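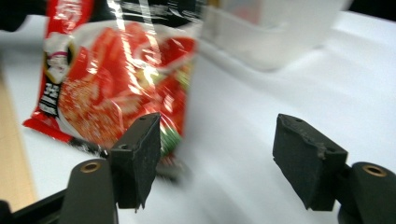
Snack bag in glossy red and white film.

Home > Guides > Storage > Film Packaging

Resealing Snack Bags with a Hand-Held Heat Sealer

Updated 05/07/2022

This guide covers closing an opened snack bag with a small battery or plug-in heat sealer. It applies to chips, crackers, puffed snacks, and similar dry foods packed in thin plastic film. It does not cover vacuum bags, paper bags, or anything with liquid in it.

What you need

A hand-held sealer with a heated strip at least 3 mm wide. The steps were written with the Trilik clamp sealer, which has a fixed temperature, and checked with the Kindden bench model, which has a dial. You also need scissors, a dry cloth, and a flat surface that tolerates heat.

How the film behaves

Most snack bags are made of several bonded layers. The outer layer carries the printing and the gloss. The inner layer is a plastic that softens at a lower temperature and acts as the glue. A middle layer, often metallized, keeps out light and oxygen. The sealer has to push enough heat through the outer layers to melt the inner one without shrinking the rest. Print color has little effect on the result. Film thickness has a large one.

Older cellophane-type bags may have no sealing layer at all. If two clean scraps of the film will not stick to each other after a full press, use a clip.

Preparing the bag

1. Cut the torn opening straight. A ragged edge leaves channels at the corners.
2. Shake the contents to the bottom and tap the sides.
3. Wipe the inside of the opening, both faces, to a depth of two finger widths. Oil and salt are the usual cause of a weak seal.
4. Press out the extra air by hand. Stop before the contents begin to crush.
5. Flatten the opening. If the bag has side gussets, pull them outward until the film lies in two layers, or accept that the four-layer section will need a second press.

Sealing

1. Preheat the sealer. The Trilik takes around 17 seconds from cold. The Kindden should be set to 265 °F and left until the lamp goes out.
2. Clamp one corner, with the strip just below the cut edge.
3. Hold for 2 seconds, then slide slowly to the far corner. Keep the film under light tension with your free hand.
4. Release and let the seam cool flat before touching it. A warm seam will pull open under very little force.
5. Run a second seam parallel to the first if the bag will be stored for more than a few days.

Checking the seam

Squeeze the bag gently and hold the seam near your cheek. Moving air is easy to feel there. Then pull the two faces apart with moderate force. A good seam stretches the film before it separates.

Common faults

Wrinkled or shrunken film: too hot, or held too long. Lower the dial or slide faster.

Seam peels cleanly: too cool, or the inner face was greasy. Wipe again and repeat below the first line.

Small holes along the line: the strip has burned residue on it. Let it cool, unplug it, and clean it with the dry cloth.

Leak at one corner only: usually a folded gusset. Press that corner again from the other side.

Storage after sealing

Write the date opened on tape and stick it across the back panel. Keep sealed bags away from the stove and out of direct sun. In the Ernmont pantry notes from June, double-seamed bags of rice crackers kept their snap noticeably longer than clipped ones stored on the same shelf.

Replacement strips for the older Sýkora sealers are a different width and do not fit either model used here.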